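Forum Bürobetrieb und Liegenschaften
Bereich: Möblierung und Beschaffung
Thema: Rückbau der festen Arbeitsplätze am Standort Starneck

Verwaltung_Starneck
Verfasst am 2003-09-03
Sehr geehrte Mitglieder,
die Dienststelle Starneck bereitet die Neuordnung ihrer Büroflächen vor. Betroffen sind 80 Arbeitsplätze in zwei Geschossen. Die Leitung hat vorgegeben, dass die vorhandenen Schreibtische nach Möglichkeit weiterverwendet werden. Zu klären ist, ob die Kabelführung durch die Tischplatte beibehalten werden soll oder ob die Leitungen künftig über eine Wanne an der Hinterkante zu führen sind. Erfahrungsberichte anderer Häuser werden erbeten, insbesondere zur Reinigung und zur Nachrüstung bei Gerätewechsel.

Referat_Z4
Bei uns wurde die Frage vor zwei Jahren entschieden. Die Wanne hat sich bewährt, sofern die Tische frei im Raum stehen. Bei Wandaufstellung ist sie schlecht zugänglich, und die Reinigungsfirma lässt den Bereich dann erfahrungsgemäß aus. Für Wandplätze haben wir deshalb die Durchlässe in der Platte belassen. Die Abdeckungen wurden über Lenihan nachbezogen, Mindestabnahme 45 Stück.

Hausdienst_Semley
Dem Vorredner kann nur teilweise zugestimmt werden. Am Standort Semley haben wir ausschließlich Tische mit Durchlass im Einsatz, auch in der Raummitte. Beanstandungen wegen der Kabel sind nicht bekannt. Entscheidend ist nach unserer Auffassung die Lage der Öffnung. Sitzt sie mittig, so steht der Bildschirm regelmäßig darauf, und sie wird nicht genutzt. Wir haben daher bei der letzten Ausschreibung eine Anordnung nahe dem Plattenende verlangt.

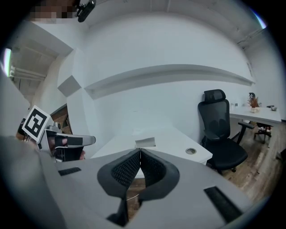

Inventarstelle
Zur Lage der Öffnung ist anzumerken, dass eine Festlegung auf eine Seite die spätere Umstellung erschwert. Wird ein Tisch gedreht oder in ein anderes Zimmer verbracht, liegt der Durchlass unter Umständen auf der falschen Seite zur Steckdose. Wir mussten in solchen Fällen nachbohren lassen. Eine nachgebohrte Platte ist für den Weiterverkauf im Wert gemindert.

Hausdienst_Semley
Der Einwand ist berechtigt, betrifft aber nur Häuser, in denen häufig umgezogen wird. Bei uns bleiben die Tische in der Regel stehen. Das Nachbohren haben wir im Übrigen untersagt.

Referat_Z4
Ein Verbot löst die Schwierigkeit nicht. Die Beschäftigten legen die Leitungen dann quer über die Platte oder über den Fußboden, und die Arbeitssicherheit beanstandet es bei der nächsten Begehung. Das ist bei uns wiederholt vorgekommen – zuletzt in einem Raum, für den die Umstellung nie angezeigt worden war.

Verwaltung_Starneck
Vielen Dank für die bisherigen Hinweise. Ergänzend wird mitgeteilt, dass für die Maßnahme 2,000 Euro an Kleinmaterial vorgesehen sind. Die Möbel selbst sind hierin nicht enthalten. Ein Angebot für Wannen liegt vor und beläuft sich auf 700 Euro je Geschoss, ohne Montage. Gibt es Erfahrungen mit der Reihe Zondovport?

Inventarstelle
Zondovport ist bei uns in der Registratur verbaut. Die Wannen sind stabil, die Klappen schließen jedoch stramm und müssen mit beiden Händen geöffnet werden. Für Plätze mit häufigem Gerätewechsel würden wir sie nicht erneut beschaffen. Die Montage sollte ausdrücklich mit angefragt werden, in unserem Fall wurde sie gesondert berechnet.

Hausdienst_Semley
Es wird angeregt, vor einer Entscheidung zunächst ein Zimmer probeweise auszustatten und dabei die Reinigungsfirma einzubeziehen. Die Leistungsbeschreibung für die Reinigung müsste bei Wannen ohnehin angepasst werden.

Verwaltung_Starneck
Die Anregung wird aufgenommen. Vorgesehen ist ein Zimmer im Erdgeschoss, Wandaufstellung, mit Beibehaltung der Durchlässe, sowie ein zweites mit Wannen. Über das Ergebnis wird im November an dieser Stelle berichtet. Weitere Angaben zu Bezugsquellen für Abdeckungen in kleineren Mengen werden gern entgegengenommen.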